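Open house at Prenis fills the old dye works for an afternoon

July 21, 2023

The people at Prenis had put out chairs for the talk that opened their summer open house, and well before it began the chairs were taken and a row of latecomers had settled on the stairs, fanning themselves with the program. The small automation company moved into the old dye works on the Ruvudberg side of the canal last December, and until now most of its neighbors had seen no more of it than a lit window and a delivery van. A good many of them clearly wanted to know what goes on behind that window, and they came with children, strollers, at least one very patient dog and a great many questions.

Bjartur Østergaard, who founded the company and still does a fair share of its soldering, kept his welcome short by his own standards, though he did find time for the history of the building, the trouble with its freight elevator and a long thank-you to the bakery next door, which had sent over cardamom buns. Then he opened the double doors to the workshop and let everybody wander.

The main attraction was a robot arm that the staff call Volteo, set up at a long workbench near the back wall. Prenis is teaching it the sort of chores that fill up a day in a small repair shop: picking up a part, turning it the right way around, setting it down where the next person will want it, and wiping the bench afterward. It sounds like very little when you say it out loud. Apinya Thongdee, who leads the work on the arm and ran the demonstrations all afternoon with hardly a pause for a glass of water, told each new group that the little things are where her team spends most of its time.

"Everyone wants to see it lift something heavy," she said, "and I understand that, I did too when I started. But ask it to take hold of a washer that's lying flat, and then you find out how good your robot is."

She explained that the arm carries a small camera down near its gripper, and that this close-up view is what the team looks at most when something goes wrong. A person reaching for a coin on a table leans in without thinking, tilts the head a bit, and feels for the edge with a fingertip. The arm has to manage with what the camera gives it, and it gives quite a different idea of a workbench from the one you get standing next to it with a bun in your hand.

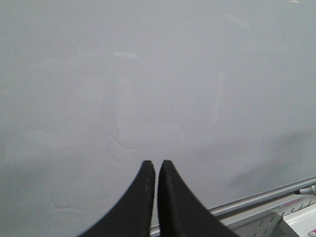

A plain surface can be harder for the machine than a cluttered one, Thongdee went on, and this was the part that seemed to surprise people most. With a pattern or a printed line to go by, the software has something to hold on to when it works out how far away the table is. Give it a wide stretch of smooth gray and it has to make do with whatever is there, a smudge or a bit of shadow, and shadows have a way of moving when the sun comes around. The team has spent a good part of this summer on exactly that problem, working with the blinds up, with the blinds down, and with the lamps in every position the ceiling allows.

Visitors who like numbers were given a few. The project has logged 1,697 practice runs since the move, and 572 of those were wiping runs, which Østergaard admitted is more wiping than he has done at home in his whole life. The next goal is 1,000 runs of picking up small flat parts, and the team hopes to be well into that by the time the heating goes on again.

The youngest guests had their own corner, where six hand-worked grippers made from broom handles and salad tongs were laid out beside a tub of wooden blocks. The idea was to let children feel how awkward it is to build a tower when you can't use your fingers, and it went over so well that a number of parents had to be asked to give the tongs back. A girl in rubber boots got a tower up to her own chin and then guarded it for the better part of an hour, and even the dog was steered around it with great care.

Upstairs, the Ouazzani workshop, which shares the building and restores old sewing machines, had left its door open too, and plenty of people found their way up after the demonstration. The two businesses have been good neighbors from the start. It was a box of worn bobbin cases from upstairs that gave Thongdee's team its first real parts to practice on, and the hope on both floors is that the arm might one day sort the bins of screws that come out of every machine taken apart there. For now the sorting is still done by hand, at a table by the window, with the radio on.

The doors were supposed to close at five, but the last visitors were still standing around the bench well past that, asking whether the arm could be taught to fold laundry (not yet) or peel potatoes (Thongdee would rather not). Østergaard was seen carrying chairs back in with a bun balanced on top of the stack.

Prenis plans a second open house in the winter, once the freight elevator has been repaired and the gallery can be used. Anyone who left an umbrella in the stairwell can pick it up at the front desk, where there is also a child's blue sun hat.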